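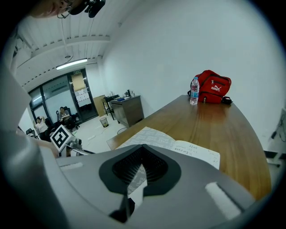
Handwritten notes in an open notebook on the desk

Rantala Deposit Rulings, read me first

Last updated: May

Welcome, and thank you for opening this file before the big one. Rantala is a collection of short summaries of written rulings in disputes over rental deposits, the kind of case where a tenant wants the money back and the landlord says the carpet was fine before they moved in. It covers two courts, Lerau and Wastitz, and it holds 1,270 summaries in all. Of these, 538 come from Wastitz and the rest from Lerau, which has the busier housing list.

I'm Martim Paiva, and I started this while working on tenant files at Naltell, a small law office. We kept looking up the same rulings over and over, and a spreadsheet seemed kinder on everybody than another afternoon in the binders. It has grown a good deal from there, and I am still very fond of it.

What you get

rulings.csv is the main table, one ruling per row. Each row has 13 columns, and columns.txt explains every one of them at more length than you probably want. The ones people ask for most are the amount claimed, the amount awarded, who had a lawyer, and the main ground (cleaning, damage, unpaid rent, missing paperwork, or other).

summaries.txt has the plain-English write-ups, matched to the table by ruling number. Most of them are a paragraph long. A few of the Lerau ones run on for a page, and I'm afraid I got interested.

How the summaries were made

I read each ruling from start to finish and wrote the summary by hand, then filled in the table from the ruling itself – never from my own summary. Names of tenants, landlords and witnesses are left out, along with street addresses. Judges are given by a letter code, and the same letter always means the same judge within one court. Judge C in Lerau and Judge C in Wastitz are different people, so please don't merge them!

If a ruling was unclear about an amount, the cell is blank. A zero means the judge awarded nothing. I mention this twice in columns.txt as well, and people still send me charts with the blanks counted as zeros.

Things to watch for

The collection only has cases that ended in a written ruling. Plenty of deposit fights settle in the hallway or get dropped, and those leave nothing behind for me to read. Please don't use the table to tell a client what their chances are.

Wastitz changed its claim form partway through, and the older form had no box for interest. In those rows interest is folded into the amount claimed, and the column "form" tells you which version you're looking at.

The main ground was a judgment call in some 2 percent of rows, usually where cleaning and damage were argued together. Those are marked "mixed" in the notes column – have a look at the summary if it matters for your work.

Using it

You are welcome to use the files for study, teaching, or your own casework. If you publish something, please name the collection and say which month's copy you used. None of it is legal advice, and the ruling itself always wins over my summary of it.

Corrections are very welcome, small ones too. Send the ruling number, the column, and what you think it should say, and I'll pull the ruling and check. Fixed rows are listed in changes.txt, newest at the top.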